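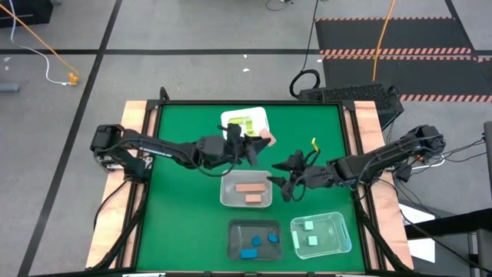
Istbridge club 3 x 1000 m relay: where does the exchange zone start?

We are adding a 3 x 1000 m to the May program at Istbridge. The track is a standard 400 m oval, eight lanes. The old meet sheet says "use the 4 x 400 zone" and nothing else. If the first leg is 1000 m, the first exchange does not land at the finish line, it lands halfway around. Do we mark a new zone there, or move the start so that every exchange happens at the finish line? Entries close soon and the course diagram has to go in with the program.

track_office_ist

Move nothing on the first leg. Start at the 200 m start line, run two and a half laps, and the first exchange is at the finish line. The second leg then starts at the finish line and ends at the 200 m start, so you need a second zone there. The third leg starts at the 200 m start and ends at the finish line. Total distance is 3000 m, seven and a half laps, with one zone at the finish and one at the 200 m start.

You can't put both exchanges at the finish line unless the middle leg is a whole number of laps. 1000 m isn't.

Marking: each zone is 20 m long, centered on the line, so 10 m before and 10 m after. The finish line zone is normally painted already for the 4 x 400. The other one probably isn't. Measure it in lane 1 along the measurement line, 30 cm out from the inside curb, and use tape. Chalk does not last through an afternoon of warmups. Put tape across lanes 1 to 4 only and line up the waiting runners inside that. If the 200 m start at your track is on the curve exit, check that the zone does not run over the 4 x 100 marks. If it does, use a different tape color and say so in the team briefing.

Put at least one umpire on each zone. The position of the baton decides whether the pass is legal. Where the runners' feet are doesn't matter.

lane_one_only

One correction on the start. For a race of this length you want a curved start line, and the plain 200 m start is staggered for lanes. Most tracks have a curved line for the 1000 m and 3000 m in the same area. Check the marking plan. If the curved line is there, use it for the gun and use the lane 1 end of it as the reference for the second zone.

We ran the same event at the Fusar meet with twelve teams on one curved line and had a lot of contact in the first bend. The next year we split it into two heats. If you have more than eight teams I would do that from the beginning.

On timing, Baseo exports will not accept a relay with a half lap in it unless you enter the short lap first. Set the first split at 200 m and then every 400 m. If you enter it as seven laps plus a remainder, it puts the remainder at the end and every leg split is wrong. The finish time is fine either way. We only noticed when bib 101 was listed with a second lap faster than a sprinter's.

For leg splits, have a person with a stopwatch at the second zone. There is no mat there at most tracks. Take the time when the baton crosses the line, and keep it separate from the official result.

bellandbaton

we did 3 x 1000 at ugwu and just used cones for the zone on the back side. worked ok. somebody kicked one but it got put back. also we dropped it to 3 x 700 for the under 13s and then the exchanges are all over the place so I would not recommend that, give the kids 3 x 800 and everything is at the finish line

ugwu_distance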